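Wallpaper, marble and the question of the small box room

Posted 21 June 2018

Readers who have followed this journal since the move to Bremdale will be aware that the box room at the rear of the house has remained undecorated. It measures a little under three paces in either direction, it has no window to speak of, and it has served in turn as a place for coats, a place for paint tins and a place for things which had no other place. It is now to be finished. The present entry records the decisions taken so far and those still outstanding.

The first decision concerned the walls. My original intention, set out in the entry of last November, was to paint them white in the hope of making the room appear larger. Two coats were applied to the short wall by the door and left for a month. The room did not appear larger. It appeared to be a small white room with poor light, and the marks left by the old shelving showed through at certain hours of the evening. I therefore asked Nassoro Mushi, who hung the paper in our hall and whose judgement I have come to rely upon, to call in and give an opinion.

His opinion was that the room should be made dark and should be patterned on every side. He observed that a plain dark wall shows each knock and each fingerprint, whereas a pattern with some movement in it will forgive a good deal. He also asked what the room was for, and I was obliged to admit that I had not settled the matter. It has since been settled. The room will hold dry goods in cloth sacks, chiefly flour, rice and dried beans, together with the preserving jars which at present occupy the bottom of the wardrobe.

Samples were ordered from three suppliers. The one I returned to most often was a black paper with a pale climbing vine, and I was able to form a much better idea of it once I had considered it on more than one wall at a time. A sample the size of a tea towel gives no warning of how a pattern will behave when it turns a corner. 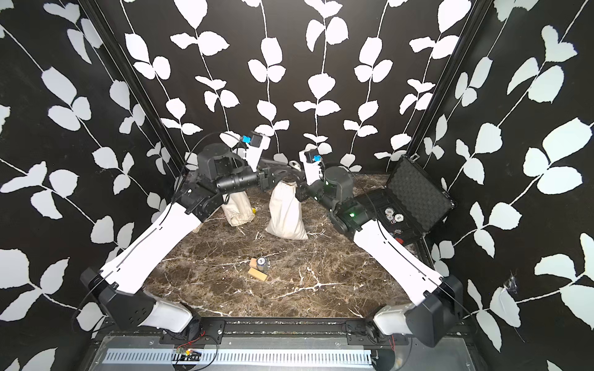

The effect of black paper on three sides

The vines are white and the leaves a pale grey-white, and against the black they are clear enough to be read from a distance. I had been concerned that so strong a contrast would look hard. In my view it does not, and the credit must go to the leaves, which are rounded and set in pairs along upright stems on the back wall. The white sacks sit very comfortably in such company, and this did more than anything else to persuade me that plain cloth would be right for the shelves. I had been considering tins.

The corners deserve a word of their own. Black uprights stand where the back wall meets the side walls, and they spare the eye the awkward place where one run of leaves ends and the next begins. Nassoro has proposed to do something similar in the box room with a narrow painted batten in each of the two far corners. I have agreed to this. The battens will be cut to the height of the room and fixed before the paper goes up, so that the edges of the paper may be trimmed neatly against them.

The matter of the floor

The floor has proved more contentious within the household. I am in favour of dark brown marble with white and cream veins running through it, as the brown is a good deal warmer beneath black paper than grey would be. The objection raised at home is that a veined floor and a vine-covered wall amount to two patterns in one very small space. I have given this objection proper thought and do not share it. The veins wander and the stems climb, and the colours are closely enough related for the two to keep the peace.

Real marble is, however, out of the question. The boards in that part of the house date from 1320 shillings' worth of repairs carried out by a previous owner (the receipt was found beneath them, and has been kept), and they would not bear the weight. A good sheet flooring with a marble print will be used instead. Drikon offer one in a suitable brown, and a piece has been lying in the passage for 10 days so that all parties may walk upon it and form a view.

Sacks, shelves and other fittings

The existing shelves will be taken down and replaced with seven shorter ones on the wall facing the door. The lowest will stand high enough for a full sack to be lifted out without stooping. I have bought a length of white cotton at Jerkville market and intend to sew the sacks myself, with a drawstring at the neck of each — the pattern is a simple one and I have made similar bags for shoes. Labels will be tied on and not sewn, as the contents are likely to change.

The lighting has not been decided. A dark room with no window requires more light than I had allowed for, and a single bulb in the centre of the ceiling will throw the shadow of whoever is standing there directly on to the shelves. Two small wall lamps have been suggested. They would have to be wired before the papering begins, and the electrician has yet to confirm when he is able to attend.

The paper has been ordered, with one roll to spare, and delivery is expected before the end of next month. Correspondents with experience of hanging a large repeating pattern in a confined room are invited to write in the usual way, particularly on the question of whether one should begin at the door or at the centre of the back wall.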